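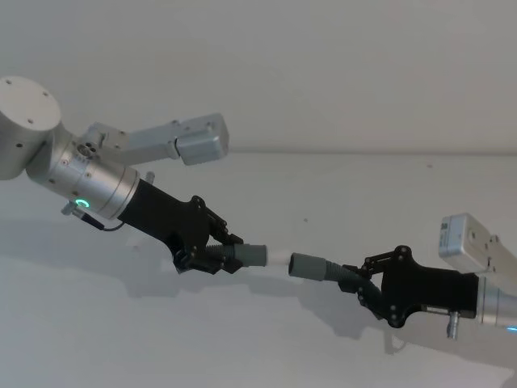 Two robot arms, each gripping one end of a short hose assembly.

Elisa Greco wants to put a number on every account you follow. Her company, Nundent, sells a browser add-on that gives social media profiles a score from zero to 30, where zero means almost certainly automated and 30 means almost certainly a person. It went on sale in May. I've been using it for three weeks, and it has told me that my sister is a nine.

"Nine is a caution, it's not a verdict," Greco says when I bring this up on our call. "Does she post at the same time every day?"

She does. She posts when her shift ends.

"Well, there you go. The model sees regularity. Without other signals it leans on regularity."

I ask whether a tool that can't tell a bot from a nurse is ready to be charged for. Greco has clearly heard versions of this before and doesn't get annoyed. She says the score improves as an account ages, that users can report a wrong one, and that nothing is done to anybody because of a low number. "We don't ban people. We don't have that power and we don't want it."

That last part deserves some pushing. In the spring a local news page called Wistunside began hiding replies from any account that scored under 10. Its editor, Eoin Cronin, told me he was tired of clearing out crypto spam by hand and had no plans to go back. Some of the hidden replies belonged to regular readers, and they weren't told.

"That's Eoin's decision," Greco says. "I'd have picked a lower cutoff."

Did she tell him so?

"We put out guidance."

The guidance is a single page, and it doesn't name a cutoff.

Nundent's big selling point is a test it ran before launch. According to the company, its model looked at 1693 accounts and got 1600 of them right. I asked who decided what "right" was. Greco says the accounts were labeled by a small in-house team working from public posts. So people looked at profiles and guessed, and then the software was graded on how well it matched the guesses.

"I wouldn't say guessed," she says. "They were trained. There was a process, and where two labelers disagreed a third one looked."

Could I see the labels? No, for privacy reasons. Could an outside researcher see them? "We're open to that conversation." Has anyone asked? She says Oratile Hlongwane, who studies spam networks and has been hard on the whole scoring business, wrote to the company and that a reply is coming. Hlongwane told me the letter went out ten weeks ago.
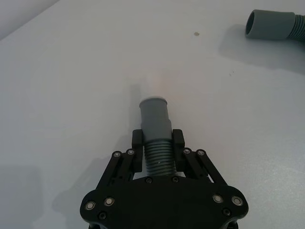

Mixed accounts are where the whole idea of a score starts to look shaky to me. Plenty of people write their own posts in the evening and let a scheduling tool push out links during the day. Small shops do it, and so do bands and politicians. Look at the short gray hose piece held between those two black finger pads: one color, one material, and you can still see at once that it's made of two different parts. A feed doesn't show you that. The scheduled half and the typed half come out under the same name and picture, and Nundent boils the pair down to a single figure. I put this to Greco and got the longest pause of the interview.

"We've talked about showing a range," she says. "Testers found it confusing. They wanted one number."

I'm sure they did. I'd like one number for most things.

She is more convincing on the subject of bought followers. Naheed Dogar, who runs the furniture store Hashmi, had paid a marketing outfit for 200 new followers and got a crowd of blank profiles all created in the same week. Nundent flagged the lot and Dogar got her money back. "She didn't need us to tell her something was off," Greco admits. "But she needed something to send them." Fair enough - although a screenshot of the join dates would have done the same job for free.

Next comes a version for employers. Greco describes it carefully: a hiring manager could check that an applicant's public profile is run by a real human. Junaid Arain, her co-founder, has been showing it to a recruiting firm, Bremstead. I ask what happens to an applicant who gets a nine.

"A person would review it."

At Nundent or at Bremstead?

"At the client. We'd recommend that."

In the guidance?

"Yes," she says. "It would be in the guidance."

My sister, by the way, went up to an 11 on Thursday. She hadn't posted anything.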